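Clendcombe Library Loans, data card

One table of loans and returns from the Clendcombe branch library, 3264 rows in all. Each row is one item going out or coming back. 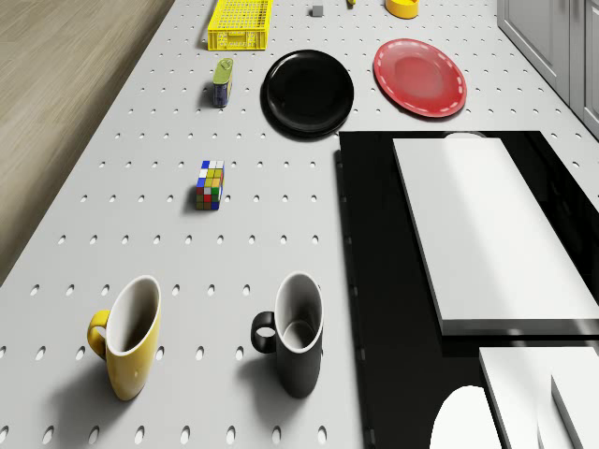
Columns are item_id, branch_desk, event, month and hour. Hours use the 24-hour clock. Borrower numbers were removed before export and can't be recovered from this file.

Of the rows, 2428 are loans. The rest are returns — renewals were left out.
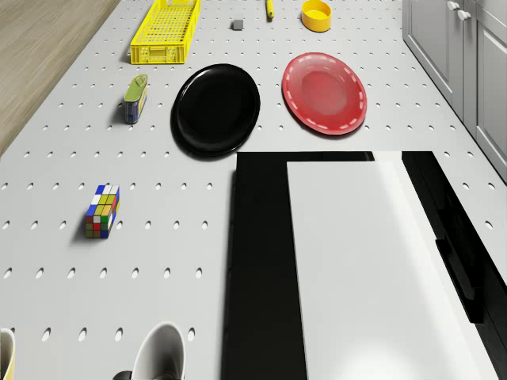
Yellow basket and small gray cube on the perforated tabletop.

The catalog system changed from Grecu to Prolleo in September. Item numbers from before the change start with G. 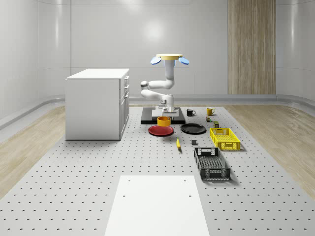
Can I match the old item numbers to the new ones?
Use lookup.csv, which covers every item that was still on the shelves at the change.

Known problems: 396 rows have no hour. Audiobooks are sometimes filed as music.

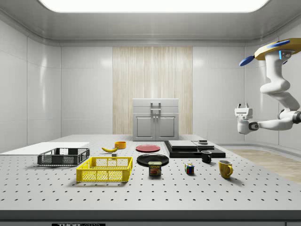 Leave blank hours blank when you load the file — a zero means midnight and will skew the evening totals. Please cite as Zavulura, Clendcombe Library Loans, version 8.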